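Flornow opens orders for Umutine hand-held gripper kit

HISTULCOMBE, September 2019 – Flornow today opened orders for Umutine, a kit of two hand-held grippers for recording household tasks in ordinary homes. Each gripper has jaws fitted with blue pads, made for small items such as wrapped candy.
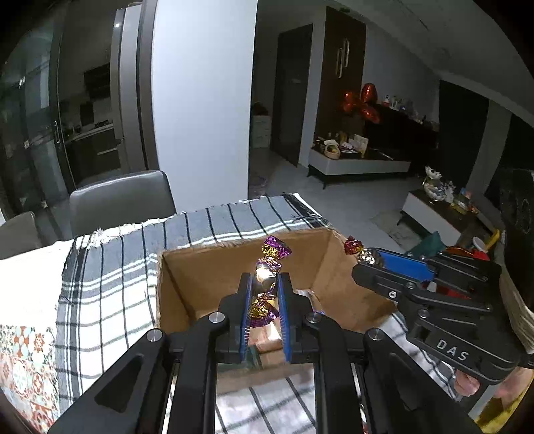 What buyers get

The kit comes with two grippers, 11 spare pads and a printed task guide. Setup takes four minutes and needs no tools.

"People work at their own dining table, with a cardboard box and whatever snacks they have," said Kurniawati Yeoh, product lead at Flornow.
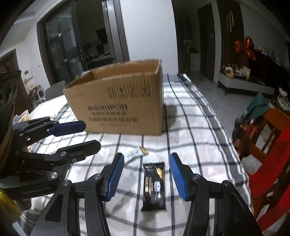 Yeoh said the company ran a three-month home trial before settling on the final pad shape. Kits ship in January through Khalaf, the company's distributor.

Press contact: Lina Zoubi, Flornow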